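Jadmont Children's Health Fund opens applications for families who travel for treatment

Saturday, September 12, 2026

When a child is referred to a specialist clinic, the letter says where to park. It is usually silent on who will feed the dog, collect the older brother from school and explain to a boss why another Thursday has gone.

The Jadmont Children's Health Fund has decided to pay for some of that. Starting today, 74 families whose children are being treated for craniofacial and related conditions can apply for travel grants of $150 per clinic visit, to be spent on gas, train fares, motel rooms or, in the words of the application form, "whatever it was you had to buy at the vending machine." 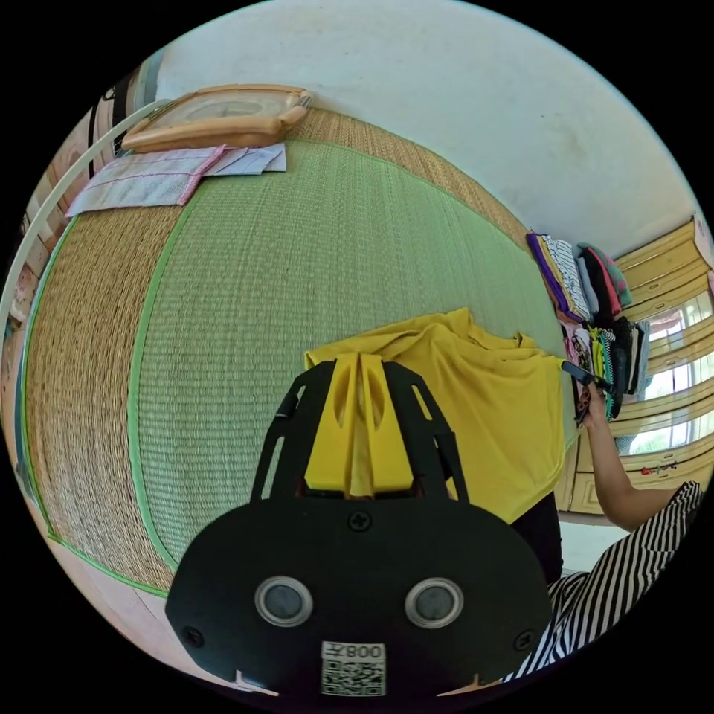

The grants come with a home-help scheme called Dristby, which sends a trained helper to the house on appointment days. Helpers cook, mind brothers and sisters, and deal with laundry, and anyone who has faced a crumpled yellow garment spread across the floor the night before a 7 a.m. appointment will understand why laundry made the list. They do not give medical advice. They have been asked not to give parenting advice either, and a page of the training manual is devoted to how.

"My daughter had her first operation when she was a baby, and the surgeons were superb," said Georges Srour, who chairs the fund. "Everything outside the operating room was held together with tape. I once turned up to a follow-up visit with her full medical history and no diapers. I would like other parents to do slightly better than that."

Elias Najjar, who runs Dristby, said the form had been the hardest part. The first draft asked parents to list every appointment for the past year and attach proof of each. The final version is 2 pages long – and one of those is the map.

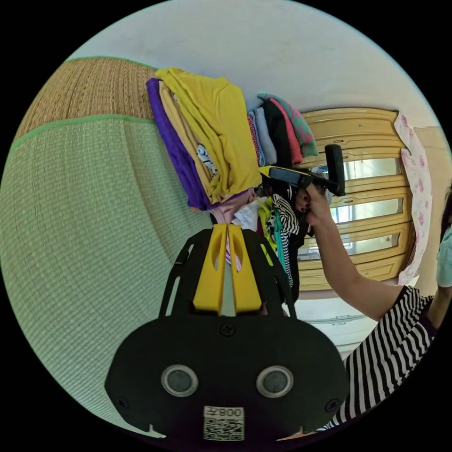
"We tested the first one on ourselves," Najjar said. "I don't have a sick child and I had slept eight hours. I still gave up at the section on mileage."

Families may apply if their child is under 7 and is seen at either the Chamoun clinic or the Ciso day unit. A note from a doctor, nurse or clinic receptionist is enough. Parents do not have to show that they are poor, only that they are driving a lot. Grants are paid before the visit, a point on which the fund's accountant was outvoted.

Applications stay open until the end of December. Forms can be picked up at both clinic front desks, and staff there will help fill them in – they have been promised better coffee in return.

Press inquiries: Georges Srour, Jadmont Children's Health Fund
Home-help inquiries: Elias Najjar, Dristby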